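Trillton Community Television
Program and Ratings Subgroup: minutes, February

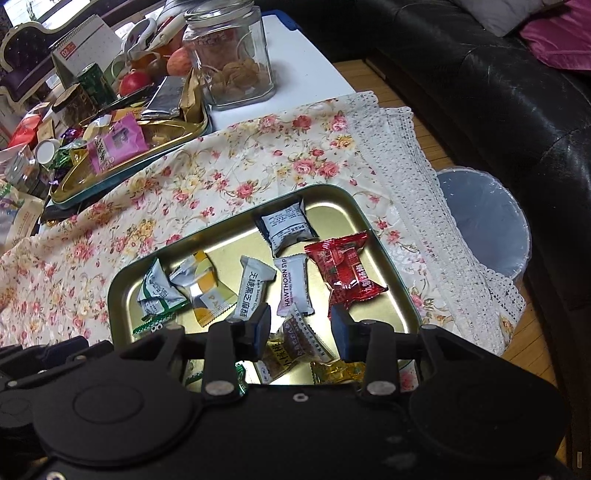 Wrapped snacks on the gold-colored tray.

Present: five members, one by phone. Start 6:30 p.m. Last month's minutes passed with one spelling fixed.

1. Viewing figures
The chair read out the Vomasum report. It gives the cooking hour 600 households, up from 68 in the fall. Two members asked how a repeat in the same slot could do that. The report doesn't say whether a set left on overnight counts as a household. Agreed not to quote the 600 to sponsors until Vomasum explains its method in writing. We asked for this in the fall too and got a brochure.

2. Brultelby Tonight
The producers want to move from 7 to 9 p.m. to "find a younger audience." No evidence was offered that a younger audience is there at 9. The move would also put the show up against high school hockey, our one program that people phone in about. Moved to leave it at 7 through spring. Carried, one against.

3. Kang offer
Kang is offering a package of travel repeats, free for the first season. The price for the second season is left blank in the contract. Several members said they had seen this kind of free before. Tabled until the blank is filled in.

4. Other business
The online schedule still lists a quiz show we dropped. Same item as last month, same answer from the web company.

Closed 7:50 p.m. Next meeting in March, same room.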